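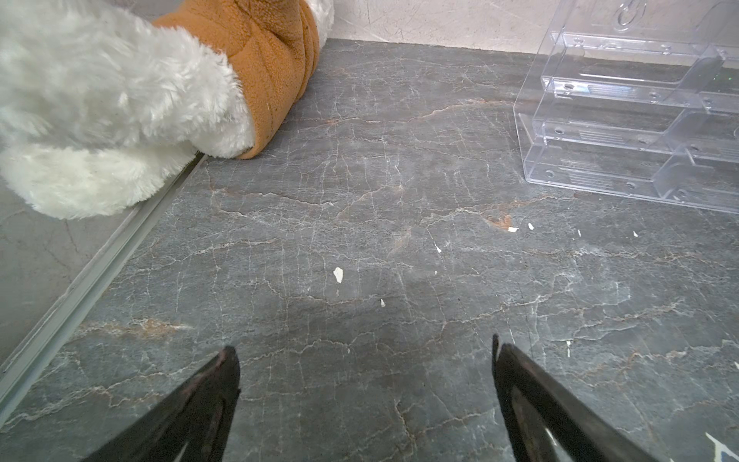
Search this notebook Go Clear

Sun 26 May
Reading time: 5 min

Workshop notebook: plush repair, clearing the marble-pattern top

Today was planned as a sewing day and became mostly a cleaning and sorting day. I write it down so that whoever opens the workshop next can find the things.

The big plush with the long white hair and the tan-brown fleece foot is still with us. It came from the Wurnthorpe toy library with the request "seam open, please keep the look". On the intake card it has the number 142. The open seam is under the long hair, so you must part the hair with your fingers to find it. I put two pins with yellow heads at the ends of the opening when I found it on intake day. Please do not pull them out before the thread is in.

The fleece part. The tan-brown fleece has small pills on it. I asked myself if we should shave it. My opinion is no, or only very little. A shaved fleece beside old long hair looks like two different toys, and the child who borrows it knows very well how it was before. I tried the fabric shaver on a piece of brown fleece from the scrap drawer, setting 1, and it made a visible flat stripe. With the hand comb the result was softer. I wrote "comb only" on the card. If a colleague disagrees, write it under this entry and we discuss.

Thread. The cream polyester from Nerow is too yellow for this hair. I compared both at the window and again under the lamp. The white one from the same box is better, and the stitches will be under the hair anyway. For the foot I want to use the Heo upholstery thread in light brown, doubled, with a ladder stitch. It pulls the edge closed very nicely if the stitches are short. Last time I made them too long and there was a small wave in the seam. I do not want to repeat it.

Hair. For the long pile we use the wide comb first, from the tips back to the base, holding the base with the other hand. The pet brush is too strong for this. I made this mistake on a sheep in the winter and lost a good amount of hair. I tested the wide comb on a place at the back and it goes through well.

Small white bits on the top. There are flakes lying on the surface, they look to me like torn paper. I first thought about old labels, then about the backing of the double tape, but I could not decide. The pattern of the top, dark gray with white veins, makes it very hard to see what is dirt and what is pattern. I wiped two times over a vein before I understood. What helps is to put the head near the level of the top and look along it, or simply to go over it with the flat hand. Paper in long pile is unpleasant to take out, so the order must be: first clean the top, then lay down the toy. I had it the wrong way today.

Cleaning, as I did it in the end:
- toy lifted to the cutting table, on a clean sheet
- flakes picked up with the soft brush and the dustpan, not with the vacuum (the nozzle eats also the pins)
- top wiped with a damp cloth, a drop of dish soap
- dried with a towel, waited 30 minutes before the toy came back

Smudges: in the middle and to the right side there were cloudy places. With soap they became less, but I still see something when the light comes from the side. Maybe it is the old polish. I did not try anything stronger. The rust-colored lines are part of the pattern, please do not scrub them!

Clear stand with the steps. It stays on the marble-pattern top for now. The plan is to use it for the small finished toys on pickup day, so that people see them without taking everything in the hand. It should be washed with lukewarm water only. The glass spray from Stornine says on the bottle that it is not for acrylic, and I put a strip of masking tape on the bottle with "NO STAND" on it. For bigger toys the stand is not useful, the steps are too narrow for them and they lean.

Stuffing. We have one open bag, 208 g on the kitchen scale, bag included. For the seam on 142 I think it is enough, I would add only a handful near the opening where it feels thin. For the other work in July it is not enough and we must order.

Open points
- sew the seam on 142 (white thread, curved needle, long hair held away with clips)
- ladder stitch along the foot where the seam is weak, almost 5 cm
- comb the fleece, no shaver
- look for the second box of clips, it was in the drawer under the iron and now it is not
- order stuffing
- ask Wurnthorpe if they want the card back with the toy or only the toy

Needle count at closing: all back in the cushion, the curved one is in the small tin. Lamp off, window in the back closed.

Contact the workshop | © Workshop notebook, all entries | Back to top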